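I have been learning the accordion since last February, and I'd like it noted that I was warned. My neighbour Vaughn Bellamy, who hears more of it than anyone, warned me in writing.

It's a Dvorak, which sounds grander than it is. I bought it from a man in Bridmont who had kept it under a bed for most of his marriage. He handed it over in a hard case with one working clasp and went back indoors faster than I thought polite. It weighs what a wet dog weighs and smells like the inside of a chapel. The bass side has a great many buttons, all identical, none labelled, and you can't see any of them while you're playing. One has a small dimple in it so you can find C. Everything else is faith.

The right hand I can manage. I had piano lessons as a child and some of that is still in there, along with the fear of Mrs whoever-she-was and her metronome. The left hand is another matter, and then there are the bellows, which are a third job for which I've not been issued a limb. You have to decide when to change direction, and if you decide badly the tune gasps halfway through a bar like someone climbing out of a cold sea.

My teacher is Maricruz Cárdenas. She charges 70 for 2 lessons and spends the first ten minutes of each one making me open and close the thing without playing a note. Just air. I used to resent paying for air. She told me in my first month that I played as though I was trying to get a suitcase shut, and I've thought of it every single time I've sat down since.

She also has views on repertoire. I wanted to learn something French and mournful, so as to look interesting at a window. She gave me a polka. When I'd learned the polka she gave me a second polka, which is the first polka with the middle moved. I asked when we might get to the waltzes and she said "when your elbow comes down". My elbow has not, so far, come down.

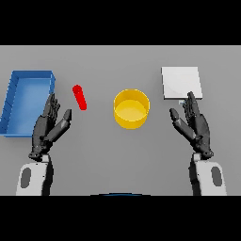 Practice is supposed to be half an hour a day. I do it after tea, in the back bedroom, with the window shut and a folded blanket along the bottom of the door. The blanket does nothing. I know this because Vaughn can hum the polka. He hummed it at me over the bins before Christmas, both parts, with the gasp left in where I always run out of bellows, and I had to go in and sit down for a bit.

In a weak moment I asked at Fostell, the music shop by the station, what a better instrument would cost. Something lighter, with buttons that all come back up when you let go of them. The lad at the counter said they had a nice second-hand one at 2,000, and another at 4,000 that he took off the shelf and played for me, beautifully, looking out at the traffic while he did it. He can't have been more than nineteen. I bought a pair of shoulder straps and left.

The straps have helped, as it happens. The old ones had stretched so that the whole business hung somewhere near my knees, and I'd been putting my bad left hand down to lack of talent when a fair share of it was leather. Maricruz looked at them and said "better", which is the longest compliment I've had from her. Then she asked about the elbow.

There's a weekend thing at Pirkotholm in the spring, where people of all standards sit in a draughty hall and play the same six tunes until they're fed up of them. She thinks I should go. I asked if I was good enough and she said there would be a lot of people and it would be loud, and I've decided to take that as a yes. I've sent off the form. Under "years playing" I put one — it isn't quite — and under "instrument condition" I put "fair", and under "dietary requirements" I very nearly put "gin".

Vaughn has asked for the dates, so that he can have some friends round.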